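Pillai puts a robot hand on the lid bench at Clondmont, and the packers keep their jobs

I've run the packing floor at Pillai's Clondmont works for long enough to have a bad wrist to show for it, so when the office asked who wanted to write this announcement I said I'd have a go. Apologies in advance to anyone who was hoping for proper press language!

The news is that we are bringing in an arm and hand to put lids on pots. The project is called Pirnia, and it starts on the lid bench, which has four people on it and has always been the job everyone swaps out of if they can. On a full shift the bench gets through 900 pots. Each one means picking up a lid by the knob, turning it over to check the rim, setting it on the pot and sliding the whole lot along to be wrapped. By the afternoon your thumb knows all about it.

Pirnia takes over the lifting and setting down. The checking stays with us. A lid with a chip or a dull patch in the glaze is something you spot by tilting it to the light, and I wouldn't want that taken off people who are good at it, so the four on the bench move to inspection and to looking after the cell. They'll be on the same hours and the higher grade of pay. That was agreed in writing before anything was ordered, and yes, I asked to see it.

We've been practising on screen first, in simulation. It's odd watching your own job done on a computer — a bare white table, one pot, one lid and no radio on. But it meant we could argue over the details without breaking any stock. The packers had plenty to say. They wanted the hand to go for the knob and keep off the rim, which marks easily. They wanted a stop button at either end of the bench, and they wanted the arm slow enough that you can see where it's heading. All of that went into the plan, along with a rule that whoever is on shift can switch it off without asking me.

The first real trial will be 400 lids, all of them seconds, and every one gets looked over by hand afterwards. If the bench team aren't happy with the results we go round again. There's no date by which the arm has to be working at full speed, and I've been very firm about that with upstairs.

Training is at our Skitton site, 2 days for each packer, with travel and lunch paid. You don't need to be handy with computers. Most of it is learning how to stop the arm, clear a dropped lid and start up again, plus a morning on the new inspection lamps.
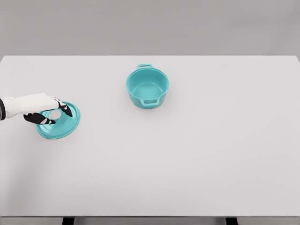 CLONDMONT, February — Pirnia lining up on the knob of a turquoise lid, in simulation, with the pot standing open further up the table.

Pillai packs and finishes cookware at Clondmont and Skitton. Trade visitors and local papers are welcome to come and see the lid bench once the trial is under way. Ring the Clondmont office before 4 in the afternoon and ask for the packing floor — it'll probably be me who picks up.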